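We use cookies to keep you signed in. Accept | Manage

Prunska Help Threads
Pegs binding in the white assembly board
Posted by Karthik Bepari, 22 October 2019
Status: open

Hi all! I love this board and I've had it out on the table every evening, so please take this as a report from a fan. The small blue pegs from my second parts bag won't seat. They start into the hole fine, then bind partway and stay proud of the surface. The pegs from the first bag drop straight in.

What I've tried so far: swapped pegs between holes (same result, so I blame the pegs), wiped the holes out with a dry cotton swab, and turned each peg a quarter turn before pressing. The quarter turn helped with 2 of them. No sanding yet - I wanted to ask first. The gear-shaped part with the post is perfect, by the way, such a nice fit.

My layout has the gear up near the top edge and a little peg standing in the hole below it, slightly to the left.

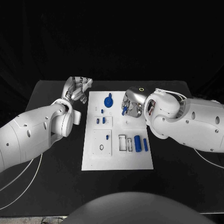

Areeba Talpur: Same thing on mine! Check the bottom end of the peg for a thin lip of plastic. Run a fingernail around it and you'll feel it catch. I took the lip off with three light passes of a nail file and it went in beautifully. Go easy though, I overdid one and now it wobbles.

Karthik again. Found the lip on every peg in the second bag, 8 in all. Filed one and it seats flush, hooray! Doing the rest tonight. Still want to know if the bag can be exchanged, order ref ends in 189.

Selvaraj Kanagaratnam: Passed to parts. Please keep one peg unfiled so we can measure it.

3 comments | Share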